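4. Setting up the Biketti tabletop roll cutter

Read this section through before you fit the first roll. Setting up takes about 20 minutes the first time and much less after that.

4.1 What the cutter will take

The Biketti cutter takes one roll of paper up to 400 mm wide, on a card core. The outside of a new roll must be no more than 116 mm across. Gift wrap, brown kraft paper, tissue and lining paper are all suitable. Do not use foil, plastic film or self-adhesive sheet.

Note: Rolls sold for the larger Rudd floor stand are too wide for this model and must not be trimmed down to fit.

4.2 Placing the cutter

1. Choose a level table at least 1000 mm long, so that there is room for the cut sheet to lie flat in front of the bar.
2. Wipe the table top and let it dry.
3. Set the cutter down with the serrated bar facing you and press on both ends until the rubber feet grip.
4. If the cutter rocks, turn the left rear foot until it sits firm.

Caution: The serrated bar is sharp along its full length. Keep the red guard clipped on until step 5 of section 4.3.

4.3 Fitting a roll

1. Lift out the spindle and pull off the loose end cap.
2. Slide the roll on to the spindle. The paper should come off the top of the roll, printed side up.
3. Push the end cap back on until it clicks.
4. Lower the spindle into the two slots and check that the roll turns freely.
5. Unclip the guard, feed the paper under the bar and pull through a hand's width.
6. Close the tension arm. If the paper creases near the core, move the arm back one notch.

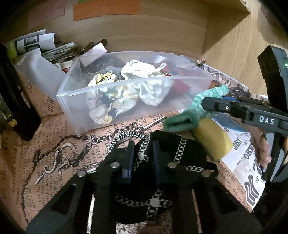

4.4 Cutting patterned paper

Plain paper can be cut anywhere, but with a printed design it helps to decide first which part should end up on top of the parcel. Pull out the length you need, add 2 cm for the overlap, and look at the whole sheet before you cut. Papers with small columns of text, such as a newspaper-style print, show a crooked cut very clearly, so line the bar up with a row of print. Where there is a large picture on the sheet, like the pocket-watch chain and key on this one, place the parcel so that the fold does not run through the part you want seen.

To cut:

1. Hold the paper flat with one hand, well clear of the bar.
2. Take the near corner with the other hand and draw it up and across in one movement.
3. Clip the guard back on when you have finished.

Note: Tissue tears more cleanly if you cut two sheets together.

4.5 If the cut is ragged

Check that the tension arm is closed and that the end cap has not worked loose. Brush paper dust from the teeth with a dry paintbrush — never a cloth or a finger. If the edge is still ragged, the bar needs replacing. Spare bars are sold in pairs from the Gallside parts counter or by post from Retovdale. Ask for Clive Ackroyd if you have the older cutter with the fixed arm, as the bar for that one has different screw holes.

The parts counter is closed on Tuesday and for the whole of August.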